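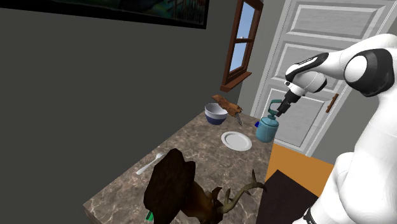 Home | Books | Opinion | Archive

Must every novel be a trilogy?

Skultis by Ama Agbeko has 20 good pages on a flooded town and then keeps stopping to set up book 2. I paid for a story and got a long advert for the next one. Publishers say readers want series – do we? I doubt anyone asked. Give me one book with an ending, even a bad one.

Comments

Thắng Ngô: I gave up at chapter 10.

marshreader: Wrong, the ending is fine. Try it again in September.

Recent
Thorlacius: a second look
Are 1000-page novels worth it?
Lultden in paperback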